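**Project report: Unplanned finger closure during a pick task**
Su-chen Liao, Wing-sze Tsai
Submitted 03/02/2019

## 1. Background

Our project started as a sorting task. The arm was to pick soft objects off a table and place them in a container. The control code was written in two parts: Skekik, which finds the object and plans the approach, and Gerkolano, which drives the gripper. Liao wrote the first and Tsai the second.

During the second week of testing the gripper closed while a hand was between the fingers. There was no injury. The supervisor stopped all powered work until the cause was known, and the fault became the main subject of this report. The sorting results are given only in short form in Section 5.

## 2. The event

The arm was holding still above the table with the gripper open. The object had rolled after a missed grasp, and Tsai reached in to move it back under the camera. The operator screen showed PAUSED. The fingers closed on the side of her hand and stayed closed until Liao pressed the emergency stop. The fingers then had to be opened by hand, which the lab rules allow only with power off.

Three things should have prevented this:

- The pause command should block all motion, including the gripper.
- The force limit should open the fingers on unexpected contact.
- The lab rules require the emergency stop to be pressed before anyone reaches into the work area. We did not follow this rule. We had stopped following it some days earlier, as the restart procedure was slow.

## 3. Finding the cause

We repeated the task with nobody near the arm and logged every message between the two programs. Soft toys were used as test objects, with the storage container kept on the table to match the original layout.

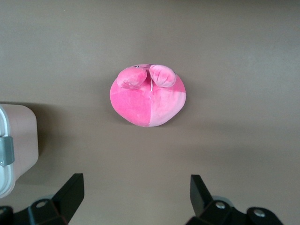 *Figure 1. Wrist camera view with the gripper open. The plush lies beyond the fingertips, with the container at left.*

The log showed that the pause command reached the arm controller but not the gripper. Gerkolano keeps its own queue of commands. When a grasp misses, Skekik sends a second close command with a delay of 400 ms, so that the arm can settle first. If the operator pauses within that delay, the close command stays in the queue. The timer also stops. When the camera next reports a change between the fingers, the queue wakes up, finds that the command is overdue, and runs it at once.

A hand reaching in counts as a change. The fault was therefore most likely to occur at the moment when it could do the most harm.

We were able to reproduce it by pausing inside the delay and pushing a foam block into the gap with a stick. With the pause sent by script at the right time, the fingers closed in 95 of 300 trials. In the remaining trials the camera did not report a change before the trial ended. We have not explained why the rate is not higher. Lighting is one possible reason, but we did not test it.

The force limit did not help. It was set for the hard plastic parts used by an earlier group, and the value was stored in a settings file that we had copied without reading.

## 4. Changes made

1. Pause now empties the gripper queue. Nothing is carried over on resume – the grasp has to be planned again from the start.
2. Any command older than its delay is thrown away and written to the log.
3. The force limit was lowered to suit soft objects, and the fingers open on contact above it.
4. The emergency stop rule is back in force. The restart was cut to 4 steps, all printed on a card at the operator desk.

After changes 1 and 2 the same 300 trials were run again with no closures. Changes 3 and 4 were made afterward and were not part of that test.

## 5. Effect on the sorting task

Testing resumed in April. The lower force limit causes the gripper to drop heavier plush toys, mostly when they are held by one end. Grasps near the middle of the body hold well. We did not have time to tune the limit for each object.

## 6. Open points

The queue code was taken from the Gurgate project and is still in use on the second arm in the lab. That copy has not been changed. We have reported it to the lab manager and placed a note on the controller.

The PAUSED label on the operator screen still shows only the state of the arm. A separate gripper label has been drafted – it is on the Zalewska branch and has not been merged.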